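Search this site Go

About us
Posted in January by Tülin Yalçınkaya

Grustton started with one drinks tap and a borrowed room, and we still get excited when a new dispenser comes out of its box!

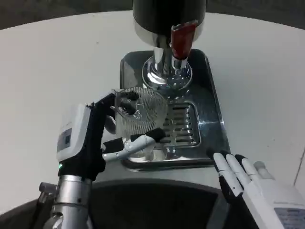 Drinks Team, Grustton

We look after the drinks tables at Zellora and Han — squash, iced tea, plain cold water — and pour about 2000 cups a month between us. Our favourite bit of kit is the chrome one with the red handle, sitting on its own shiny drip tray. 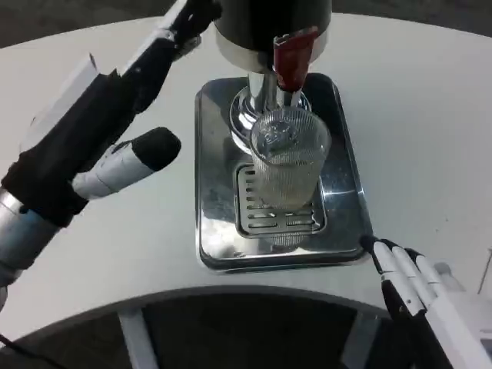
It gets a proper polish every evening — grate out, tray wiped, spout rinsed — and the Elik table opens at 12, so do come and say hello.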